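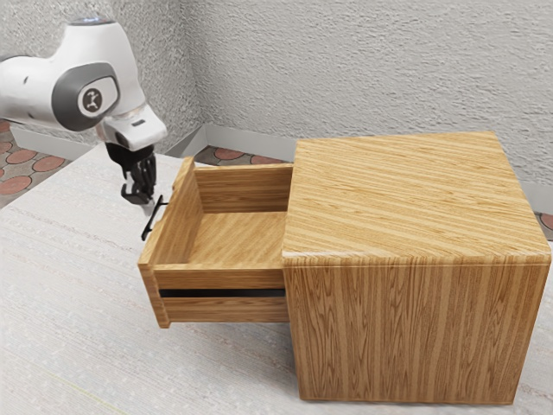
So I've spent most of September teaching a simulated robot to deal with a drawer, and I have opinions now. It started when I joined the Edside project, where a bunch of us record demos from home and upload them in batches. You drive the arm with a little six-way controller (mine is a Feketti, secondhand, slightly sticky on the left) and the software logs everything you do. I figured a drawer would be the easy one. It's a big wooden thing with a black bar for a handle, and when the drawer is hanging all the way out to the left and your fingers are right up by the bar, you feel like you could do it in your sleep. You can't! My first 16 tries went straight in the trash.

My problem was that I kept driving it the way I'd use my own hand. I'd swoop in, overshoot, back up, swoop again. All that wobbling gets recorded, and the robot learns the wobble right along with the good stuff. When I played back a policy trained on my early batch, it did this nervous little dance next to the handle that was 100% me. Kind of embarrassing, kind of sweet.

What helped was slowing way down for the last bit. I come in high, stop, line up with the bar, and only then close the distance. I also quit trying to do the whole thing in one long push of the stick. Short nudges are fine as long as you don't sit there thinking between them, because long pauses get learned too (ask me how I know).

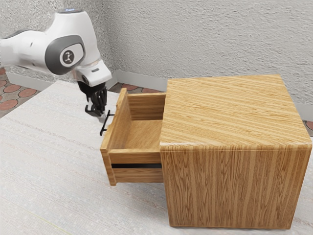

Fingers near the top of the handle, drawer partway out.

I've been mixing up where the drawer starts, too. If every demo begins from the same spot, you get a robot that's brilliant at exactly that spot and lost everywhere else. Grendance, the tool we use for replays, lets you scrub through and toss the bad ones, and I'm a lot pickier than I was. My rule is that if I winced while recording it, it goes.

The other thing I'd tell anyone starting out is to use more than one view. I drove from the wide view for ages and kept misjudging my depth.
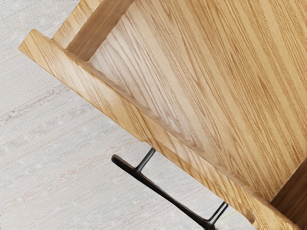
Switching to a closer angle on the second monitor fixed most of that, though it took me 2 evenings to stop getting my left and right mixed up. I still do it when I'm tired. I cap myself at 4 batches a night now, and coffee is not allowed on the controller side of the desk.

Anyway, I'm at 659 demos kept, and next up I want to try the same thing with the controller in my other hand, just to see how bad it gets. If you've got a trick for smoother approaches, leave it in the comments, I'll try anything!

Recent posts
Fixing a sticky Feketti stick with a cotton swab
My Shevchuk desk mount, one year later
Grendance shortcuts I use every night
Why I record demos before dinner

Contact | All text copyright the author | Back to top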